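Questions we hear about the Cokbridge clinic funding measure

Since the measure went on the ballot, our little office has been getting calls and letters from all over the county, and we love it! We've gathered up the ones that come in most often and answered them as plainly as we know how.

What would the measure do?

It would renew the county's yearly grant to the Drateo Women's Health Clinic, which serves Cokbridge and the smaller towns out toward Nusbridge. The grant pays for checkups, cancer screenings, birth control and prenatal visits for people who can't cover the cost themselves.

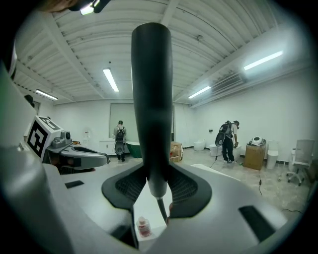
Page last changed: December

How many people use the clinic?

Last year the clinic saw more than 2,000 patients, and 600 of them came in for prenatal care. Quite a few drive a long way to get there, and we're always touched by how many write afterward to thank the nurses.

Does any of this money pay for abortions?

No. The clinic doesn't perform them, and the grant agreement limits county money to the services listed above. We know people on every side of that question care deeply about it (our own members don't all agree, and we've had some long evenings over it), so please do ask the county clerk for a copy of the agreement and read it for yourself.

Couldn't other doctors see these patients?

Some could, and we'd be glad of it. But when we called the 13 private practices in the county, most told us they weren't taking new patients without insurance, and the wait at the others ran well into spring.
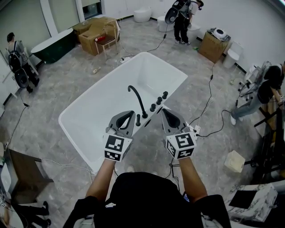 A few of those offices were very kind and said they'd take one or two families as room opened up, so if you're looking for care right now, call us and we'll share the list.

Will my taxes go up?

The measure keeps the rate where it is. If it fails, the rate drops a little and the grant ends in June.

Who is behind this page?

We're the Vondráček Fund, a small local charity. We don't run the clinic and we don't get any of the grant.

How can I help?

Talk to your neighbors, come by for a yard sign, or just call with another question. The phone is answered until 5 p.m., and you can leave a message after that.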